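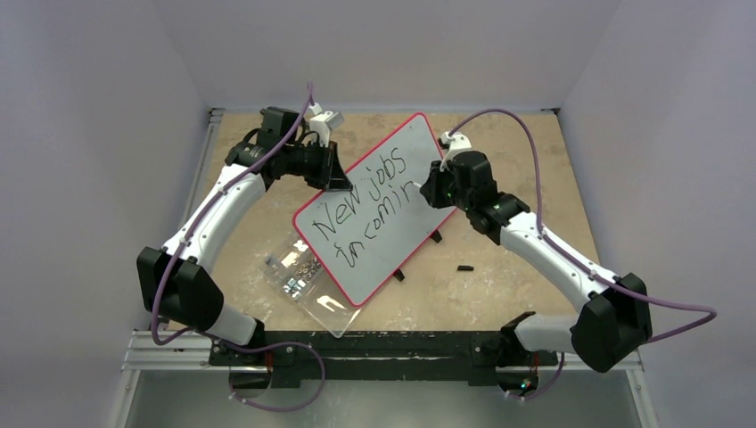

Landska to take on 64 people as Ackroyd site reopens

Biscuit maker promises permanent contracts, a working canteen and no table football

For immediate release

Landska, the family-owned biscuit and cracker maker, will create 64 permanent jobs when it reopens the former Clurnen bakery at Ackroyd in March. Applications open in December and close when the posts are filled, or when the recruitment office runs out of tea, whichever comes first.

The bakery has stood idle since Clurnen moved its bread business to the coast. In that time it has been proposed as a climbing centre, a film studio, a car park and, for one long summer, a "destination". Landska intends to use it for baking.

Most of the new posts are on the production floor, across early, late and night shifts. There are also openings in packing, maintenance, quality, hygiene and dispatch, and 13 apprenticeships in bakery engineering, each lasting three years and ending in a job if the apprentice still wants one. No previous experience of biscuits is needed beyond the usual.

All jobs are permanent from the first day. Landska has looked into the alternatives, including zero-hours contracts, rolling contracts and something a consultant called "flexible belonging", and has decided to carry on employing people in the old way. Shift patterns will be published eight weeks ahead. Staff who worked for Clurnen at Ackroyd are guaranteed an interview, and may find that their old lockers still have things in them. The company would be grateful if they took these home.

A spokesperson for Landska said: "We have been asked several times what our vision is for the Ackroyd site. It is to make oatcakes there and sell them in shops. We realise this lacks drama, but we have been doing it at our other bakery for a good many years and the oatcakes keep going."

The main line will be fitted with a new tunnel oven supplied by Jerkonix, which measures 30 metres from end to end and will arrive by road in five sections. Residents of the streets near the east gate have been written to about the deliveries, which will take place after 9pm. Anyone who objects to large ovens passing the house at night is invited to ring the number below, where they will be listened to with real sympathy and told the same dates again.

The canteen will reopen on the same day as the bakery. It will serve hot food on every shift, including nights, a point on which the works council was very firm. There will be no slide, no beanbags and no room named after a biscuit. A proposal for table football was put to existing staff and was defeated in favour of better chairs.

Landska received 713 enquiries after a short mention of the reopening in the parish newsletter, some of them about work. The others chiefly concerned the factory shop. It will return, in its former place beside the weighbridge, and will again sell broken biscuits by the bag. The company has noted the strength of feeling on this matter and confirms that the biscuits will be broken by ordinary means.

Two open evenings will be held in the Ackroyd works canteen in January, from 5pm to 8pm. Visitors can talk to shift managers, see the plans for the line and pick up a paper form. Applications can also be made online, although the form has four pages and the website asks for a postcode on three of them — this is being looked at.

Notes to editors

Landska makes biscuits, crackers and oatcakes under its own name and for several supermarkets, who would prefer not to be mentioned.

Ackroyd is the site. It is pronounced as it is spelt, and the works has no connection with any other Ackroyd.

Photographs of the oven will be available once there is an oven. Interviews can be arranged through the Landska press office, open 8.30am to 4.30pm and closed for lunch.

Ends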